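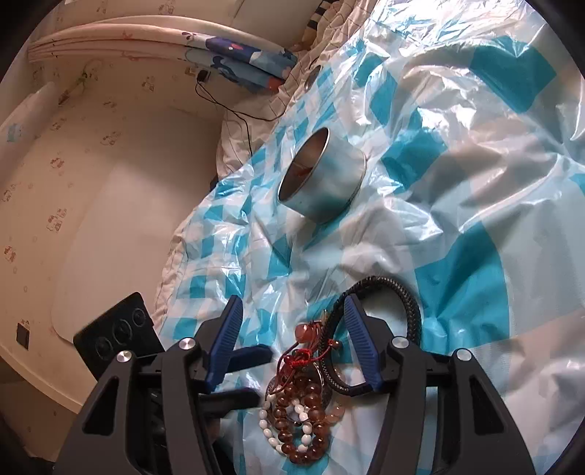 Teal, white and pale blue

Jullow Icon Pack Review: Is the Paid Version Worth It?

I have used the Jullow icon pack on my phone since February, and before this I used the Ntuli pack for more than a year. Several readers of this site asked me to compare them, so I will try to do it in a fair way. I paid for Jullow with my own money.

Jullow is an icon pack for Android. You install it as a normal app, you choose it in the settings of your launcher, and the icons on the home screen change to the new style. It does not work with every launcher. On my phone the launcher that came from the factory does not accept icon packs at all, so I use Jullow together with Uvon, which is free and light. If you have never changed the launcher before, please plan one quiet evening for it. You will have to put your widgets and folders in their places again.

The style is flat, with round corners and a thin line on the inside of each shape. The colors are soft. I like very much that the gray is the same gray everywhere, because in many packs the calculator has one gray and the camera has another, and when you have seen this you can not stop seeing it. The letters and small signs inside the icons are a little thin for my eyes. At night with low brightness I sometimes open the notes app when I want the calendar.

The store page promises more than 2,000 icons. I did not check this number and I think it is not so important. What matters is how many of your own apps are covered. I have 163 apps on the phone, and most of the ones I open every day had a proper icon. The ones without an icon were my bank, the app for the city bus, a small radio app and a few others from local companies. For these, Jullow puts the old icon on a colored plate. The plate looks acceptable when the old icon has a transparent background. When it has a white square behind it, the result is ugly, and you will want to hide it in a folder.

You can ask for missing icons from inside the app. In the free version you may send two requests each month, and in the paid version up to 200. I sent my list in the first week. The bus app and the radio app received an icon with the next update. The bank is still waiting. With Ntuli I sent requests also and never got any answer, so for me this is a clear point for Jullow.

The paid version also opens the wallpapers and the clock widgets. The wallpapers are mostly soft color transitions, without any detail, and this is the right choice behind icons. I only miss a really dark one. The clock widgets I can not recommend. The big one was late by several minutes after the phone was in battery saving mode, and it became correct only when I touched it. I changed the battery permission for the app, as the help page says, and it became better but not perfect. Now I use the clock from Uvon.

About speed I have no complaint. The first time you apply the pack, the app drawer is slow to scroll, and then it is normal. I did not see any difference in the battery. There are no ads, also not in the free version -- only a small banner on the first page that asks you to upgrade, and you can close it.

One more problem you should know. After a big update of Jullow, the icons that I had changed by hand went back to the standard ones. There is a backup function in Uvon, in the menu under Home screen, and it keeps your own choices. Make a backup before you update. I learned about Imuneck too late, a separate backup app which can save the icon settings of more than one launcher, and I have not tested it long enough to say more about it.

Compared with Ntuli, Jullow has the calmer colors and the better support. Ntuli has stronger contrast and is easier to read in the sun, and its folders look nicer. If your eyesight is not so good, I would take Ntuli -- the missing icons are easier to live with than icons you can not read.

Good: same colors through the whole pack, requests are answered, no ads
Not so good: thin signs inside the icons, clock widget is late, own changes lost after update
Tested with: Uvon launcher, free and paid version of Jullow
My rating: 4 of 5 for the icons, 2 of 5 for the widgets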